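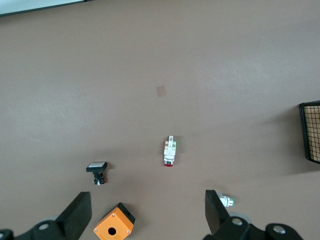
Part-time kitchen and dining assistant, Kodholm House

Kodholm House is a residential training center for adults learning a building trade. We are hiring one assistant for the evening meal service. The job is 23 hours a week, with one weekend shift in every two.

What you will do

Set up the dining room before dinner and clear it afterward. Help the cook, Ismael Lacerda, with salads and cold dishes. Run the dishwasher, put clean dishes away and wipe down the serving area. Keep the stock sheet up to date.

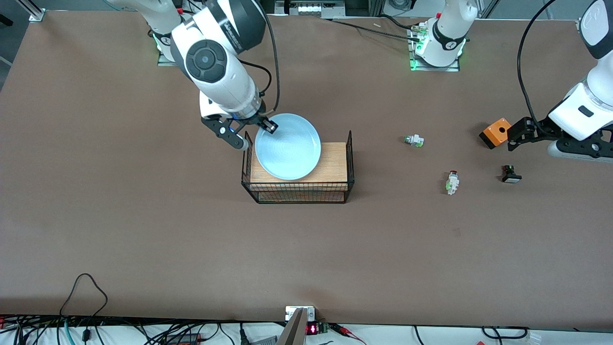 No kitchen experience is needed, and training is given over your first 2 weeks. You should be able to stand for a full shift and follow written food safety rules. Handling tableware is a large part of the work – light blue round plates like this one, bowls, cups and serving trays. We supply aprons and gloves. You bring your own closed, non-slip shoes.

Pay and benefits

Pay is $1,752 a month before tax. Dinner is free on the days you work, and there is staff parking behind the building.

How to apply

Send a resume and the names of two references to Benedicta Nyarko, Room 304, by March 18, 2025. Interviews are held on site and last half an hour.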